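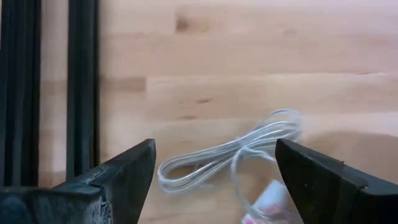

3 min read

Kerngate Records Demo Submissions: Your Questions

Updated Apr 14, 2026

We love getting demos. Every release on Kerngate so far began as a link from someone we'd never met, so please read through these and then send us something!

What kind of music are you after?

Psytrance first and foremost, from slow, swampy forest stuff up to full-on morning sets. We also have a soft spot for downtempo and psydub, and our sister imprint Branberg takes the ambient end of things. If your track falls somewhere between the two, send it anyway and we'll have a great time arguing over where it goes.

Do I need to have released anything before?

Not at all. Bereket Chala had never put out a note when he sent us the rough version of "Zuvent", and it's still the track people ask us about most at parties. First-timers are very welcome.

How many tracks should I send?

Two to four. If you've only got one finished and it's a ripper, one is fine. Please don't send a folder of loops, though. We want to hear how you get in and out of a breakdown.

What format do you want?

A private streaming link with downloads switched on. No attachments, please, as our inbox chokes on them. If we sign the track we'll ask for a 24-bit WAV with nothing on the master bus and a bit of headroom left.

Should I get it mastered first?

Save your money. Zerrin Akgül masters everything on the label and she would much rather start from your clean mix. A rough limiter on the demo version is fine so we can hear it loud.

Is there a tempo limit?

No! Our slowest release is 131 BPM and the fastest is 153, but that's only where things have landed so far. Put the tempo and key in your message if you know them, as it helps when we test tracks in a set.

Can I send a remix or something with samples?

Official remixes only, and tell us who cleared it. For samples, list the ones you've used, including movie dialogue. We've had to pull a favourite from a compilation over one spoken line and it still hurts.

When will I hear back?

Usually within about 2 months. November is slower because most of us are out playing festivals or dancing at them. If it's been longer than that, give us a nudge. We don't mind.

Who keeps the rights?

You keep your copyright. We license the recording for a set term, written in plain English, and profits are split evenly after mastering and artwork are paid for.

Do you do the artwork?

Yes, and it's one of the best bits. If you have a friend who paints or does visuals, introduce us. The cover for the Gebru EP came from the artist's cousin and we've got a print of it up in the studio.

Will you book me for gigs?

We're a label, so we can't promise bookings, but we run a few label nights each year and the line-ups come from our own roster. Tell us whether you play live or DJ, and which city you're in.

Where do I send it?

Use the demo form on the Contact page and put your artist name in the subject line.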